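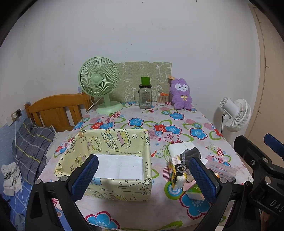
Gift box week again. Every August I do one for my niece before she goes back to the dorm, birthday and moving day being more or less the same thing, and this is the third year so it gets its own page. The rule in our house is small stuff only. Nothing she has to dust. I start on the flowered tablecloth because it wipes clean and it's the only table in the back room, and everything for the box gets dropped to the right of it till I know what order it goes in. The box is the yellow one this year, cartoon characters and music notes, HAPPY BIRTHDAY inside the back wall so it's the first thing you read when you look in. White sheet flat in the bottom. Yes both fans stay, it's August and that room faces west.

Notes on the stuff, same as last year, a line or two each. Skip to the end if you only want the packing order.

The box
Came from Sarıgül, the paper shop by the bus stop, last one on the shelf. I wanted plain. Glad now I didn't get plain.

Gray pouch
Drawstring with a ring on it. Earrings go in here, or a folded bill, depends on the year. Pull it tight and knot it once or it comes open in the mail, ask me how I know.

Tissue pack
The little yellow one with the cartoons. Matches the box pretty well and that was luck. Stands up on its edge so it makes a good wall for the softer things to lean on.

Flat white package
Not saying whats in it, she reads this page. Goes in first, at the bottom.

Green and white packet
Filler. Slides in anywhere.

Clear case, pink and white things inside
Hard corners. Keep it away from the pouch. Last year something like it rode on top the whole way to Grekitz and the lid of the box had a dent in it.

The bunny
Purple, white face, yellow bow. Tag still on the ear and it stays on, she likes them with the tag. Won't fit in the box with everything else, I already know it, so it'll travel seperately in the bag with her sweaters.

Mason jar mug
Dark green lid, has a handle. Also not a box item. Wrapped in a dish towel and carried by hand. Good for iced coffee, good for pens after the handle breaks.

Cotton swabs
Orange lid. She never buys them and always borrows ours.

The animal board
Sage green with the white cartoon outlines. It lives against the wall back there for now. Undecided. Might go up over her desk if the tape holds, the Neleck strips were no good on painted block last time.

Packing order, short version
Flat package, then the case in a corner, tissue pack next to it, pouch leaning on that, green packet wherever theres a hole. Crumpled tissue paper on top. Close it, shake it gently, open it, fix what slid. Ribbon last.

Ottó Fekete asked in the comments what I spend. Not a lot. He also wanted to know about postage from Vundach, and I can't help there, we're driving it up Tuesday. 172 miles with the AC on the blink, so the box rides on the floor behind my seat in the shade and whoever sits back there can put there feet somewhere else.

More pictures when the ribbons on. Have to find the ribbon.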